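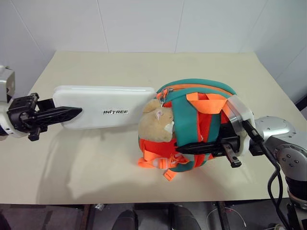

Back to School Packs: progress report to the Gaillard Fund

Prepared by Aishwarya Thevar, project lead
Apr 9, 2020

Dear all,

Thank you for your patience with this one, which reaches you a little later than the last. It covers the second half of the grant, and there is a lot in it that I'm really pleased to be able to tell you!

Where we are with the packs

When we wrote the bid we hoped to reach 1500 children across the Vallar and Dinura school clusters. We have now given out 1523 packs, so we are just past the target with one delivery round still in hand. Each pack holds a bag, a pencil case, exercise books, a ruler, a maths set for the older ones and a reading book chosen by the school. Dinura took 986 of them and Vallar the rest, mostly down to Dinura having the two big primaries on the east side of town.

The change that made the biggest difference was letting schools order by class instead of sending us one long list. Office staff told us it cut their time from most of a day to an hour or so, and we stopped getting the mix-ups we had in the autumn, when a whole Year 2 class ended up with compasses and protractors. (They were delighted. Their teacher was less so.)

Reading books

This has been the happy surprise of the year. We had planned one book per child, and then the Trukura bookshop closed its children's floor and offered us the remaining stock at a price we could hardly believe. We bought 1763 books in a single order. Every pack so far has had its book, and the remaining 240 have gone to start small lending shelves in four breakfast clubs. One of the clubs tells us the shelf is emptied most Mondays and comes back fuller than it went out – children have been bringing in their own books to swap. We would love to do more of this.

What hasn't gone so well

The sports bags. We tried a cheaper drawstring bag for the secondary pupils and the cords frayed within weeks. The supplier refunded us in full, but we lost time over it and had to go back to the schools twice, which was embarrassing. Secondary pupils will have a proper zipped rucksack from now on. It costs more per pack, and we have covered the difference from the saving on books.

We also underestimated storage. The room at the Vallar community hall was fine for the first round and hopelessly full by the second, with boxes stacked along the corridor. The hall has since given us the old music room as well, with racking already up, and what a relief that has been.

School closures

As you will know, schools closed to most pupils last month, in the middle of our final round. The packs already in school were handed over with the work sent home, and three heads drove round with them in their own cars, for which we can't thank them enough. The rest are boxed by school and stored safely at the hall. We are talking to the food parcel team in Dinura about sending packs out with their deliveries. They're keen, we're keen, and it mostly comes down to van space.

Families at home are asking for different things now: plain paper, colouring pencils, glue sticks, scissors that cut. We would like your agreement to spend part of the remaining budget on a simple home pack made up of these. A short list with prices is attached.

Money

Of the grant, £3601 is unspent. We expect to use most of it on the rucksacks and, if you agree, the home packs. There have been no changes to staffing costs. Van hire came in under budget and printing slightly over, as the order forms had to be redone when we moved to ordering by class.

Next steps

Finish the final round, by whichever route is open to us. Collect feedback from the schools, probably by phone this time. Settle the rucksack order for September with the supplier. We will send the closing report and full accounts by the end of June.

If you can let me know about the home packs in the next fortnight, we can get the paper ordered before the supplier's prices change. I'm working from home, so email is best, and I'm happy to ring anyone who would like to talk it through.

With warmest thanks,

Aishwarya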